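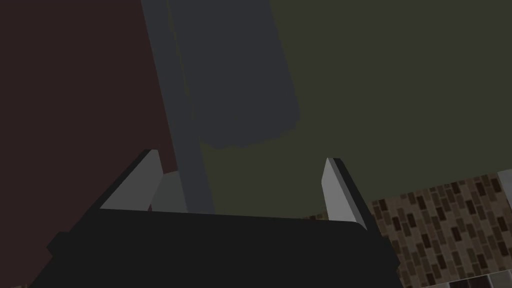

Ogola benefit night – who's going?
Posted Thu 8 October by Erick Mabula

So the lineup for the Ogola benefit is finally up and I am way too excited about it! Cista are headlining (first hometown show since February) and Jumo is opening with a full band this time, no laptop set. All the ticket money goes to the music therapy program at the children's hospital, same as last year. I've already got two tickets and my sister is driving in for it. Who else is in?

marlowe_k
In! I saw Jumo with the band over the summer and the horn section alone is worth the price. If they play "Trullance" live I may have to be carried out.

tapedeck
Happy for the hospital, less happy about the headliner. Cista played last year's one too. There are so many newer acts in town who'd love that slot, and it starts to feel like a friends-of-the-promoter thing.

Erick Mabula
I get that, but they sell the place out, and a full house is more money for the program. Plus the new songs are so good – have you heard the slow one with the cello?

tapedeck
I have. It's fine. I'd still take four younger bands doing short sets over one long one.

pennywhistle
Kind of with tapedeck here. I love Cista and I'll be dancing at the front, but a couple of opening slots for new people wouldn't cost anybody anything. The year they had the high school choir on before the main set was my favorite one so far, I cried all over my jacket.

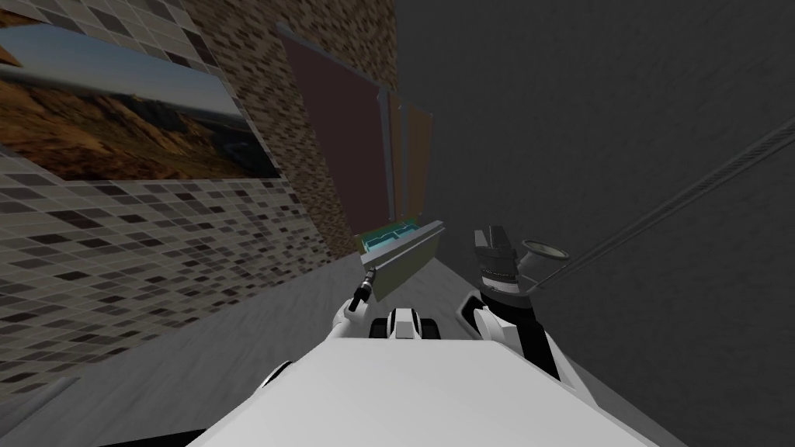 Are they selling tickets at the door, or is it online only?

Online first, and whatever is left goes on sale at the door when it opens. Last year that was around 2 dozen, and they went fast, so I wouldn't count on it if you're coming from out of town.

marlowe_k
Also bring cash for the raffle! There's a signed Jumo test pressing in it and I want it badly, so maybe don't bring too much cash.

tapedeck
OK, the test pressing got me. Bought one. Still complaining about the headliner, though.

Erick Mabula
Complain all you like, see you there! We'll be over on the left by the sound desk, my sister has bright green boots so you can't miss us. Come say hi before Jumo goes on.

pennywhistle
Will do. Does anyone have a spare seat in a car from the north side? I can chip in for gas and I'll bring snacks.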